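Porklow Finger Set for hand-held grippers
Made in the shared workshop at Skerudero

The Porklow set is a pair of replacement finger pads and a wrist strap, for people who already have a hand-held gripper and want to practice small pick-and-place work at home. We cut and finish every set by ourselves, in batches, and Vilém Šimek checks the fit before packing.

In the box: 2 finger pads, 5 screws (one is spare), one wrist strap, 300 mm of cable sleeve. The grippers are not included.

For first practice we recommend light toys on a cloth. Put the tablecloth flat, choose one container and move the pieces in and out slowly. Rings and round handles are good to begin with, small balls are more difficult. 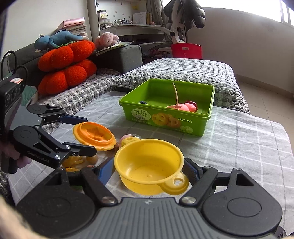 Two hand-held grippers at a table with toy food, a yellow toy pot and a biscuit tin.

Fitting takes one small screwdriver and some patience. Tighten the screws by hand first, then a quarter turn more. Please keep the cable away from the joints - the sleeve helps, but it does not protect from pinching.

The pads are tested in our workshop for 300 closings before we sell them. If one becomes loose, write to Mateja Vlachou and she will send a new one. Orders received until Thursday noon leave the same week.

Color: black only. Next batch: August.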